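Compliance Monitor, Contracted Detention Services
Cliddale County Office of Detention Oversight
Full time, on site with regular travel between facilities

The Office of Detention Oversight is hiring a compliance monitor to review the performance of private operators under contract to the county. The monitor will be assigned to the Allport facility, a 900-bed jail run by Firix under a management agreement that comes up for renewal in July. Some work at the smaller Sarkar annex is also expected.

The position reports to Shanthi Herath, Contract Oversight Manager. It is a county position. The monitor is not employed by the operator and may not accept meals, lodging or transport from it.

Background

The management agreement contains 46 performance standards. They cover staffing, medical intake, food service, clothing and bedding, grievances, use of force reporting, visitation and release procedures. Each standard has a measure, a reporting interval and a payment deduction that applies when the measure is missed. The operator reports its own figures. The monitor tests those figures against source records and direct observation. 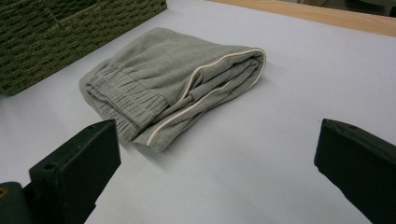

Testing is done by sample. The monitor draws the sample, and the operator is given no advance notice of which housing units or files have been selected. Findings are written up in a fixed format and sent to the operator, which has 30 days to respond. Where a response is late or incomplete, the monitor recommends a deduction and the manager decides whether to apply it.

Duties

Conduct scheduled and unannounced inspections at Allport, including evening and overnight shifts.

Compare posted staffing rosters with payroll and door access records.

Review grievance files for timeliness and for the quality of the written answer.

Check clothing, linen and hygiene issue against the contract schedule, including sizes held in stock and exchange intervals.
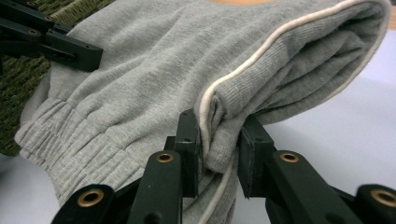

Interview detained people and facility staff in private and keep interview notes under the county's confidentiality rules.

Prepare a monthly report and calculate proposed deductions.

Attend contract meetings and, when asked, give evidence to the county board.

Requirements

A bachelor's degree, or four years of work in corrections, auditing, public contracting or a related field. Candidates must be able to read a contract closely and write plainly. Working knowledge of spreadsheets is required – most of the deduction work is done in them. A valid driver's license is needed.

Anyone employed by Firix or one of its subcontractors in the past two years is not eligible. Experience with another private operator does not disqualify a candidate but must be disclosed on the application.

A criminal record is not an automatic bar. Each case is reviewed individually against the facility access rules.

Pay and conditions

The position is at county pay grade 13, with health coverage and enrollment in the county retirement plan. Up to six night inspections a quarter should be expected, and time off is given in return. The first year is probationary.

How to apply

Send a resume, a cover letter and one writing sample of no more than five pages to the county personnel office, marked for the attention of Shanthi Herath. The sample should be an audit finding, inspection report or similar technical document, with names removed where necessary. Selected candidates will complete a two-hour written exercise using a set of redacted facility records – no preparation is needed. References are contacted only after the interview.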